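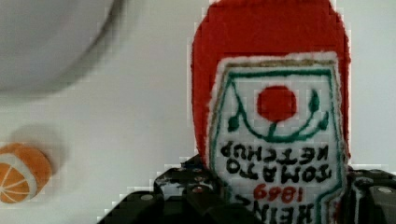

Figure 1. Plush ketchup bottle with an embroidered tomato label.

Unit 4: Product Categories and Consumer Recognition

Reading for this unit: course packet, chapters 7 and 8. Students should bring the completed worksheet to the discussion section.

1. Category cues

A category cue is any feature of a package that allows a shopper to place a product in its class before reading the name. Color, outline and closure are the cues most often discussed in the literature. A strong cue survives simplification: it may be redrawn, enlarged or made in another material, and the category remains clear. A cue belongs to the category as a whole, and a single firm can seldom claim it.

2. Case: Skedmont Foods

Skedmont entered the condiment market with a square brown bottle. In the company's shelf test, 3685 shoppers were asked to find a table sauce among 50 products. Of these, 2569 chose a competing bottle first. The firm returned to a red container in October and kept its own label design. Students should consider whether the first package failed as a design or only as a signal of category.
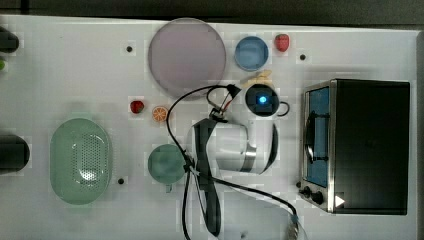

The second case, Dosano, concerns the opposite problem. Dosano followed the category cues so closely that shoppers could not recall the brand one week after purchase. Recognition of the class was high — recognition of the maker was very low. The packet gives the full interview results in Table 11.

3. Terms for review

Category cue: a feature shared by most products of one class.
Brand cue: a feature tied to one maker.
Cue conflict: a condition in which the two point the shopper toward different products.

4. Written assignment

Select one household product sold by at least two makers. Identify two category cues and one brand cue, and state how each would be affected by a change of container. Papers should be two pages in length and should refer to either the Skedmont or the Dosano case. Submit the paper at the Satov Hall office by 4:00 p.m. on the due date listed in the syllabus. Late papers are accepted only with prior approval from the instructor.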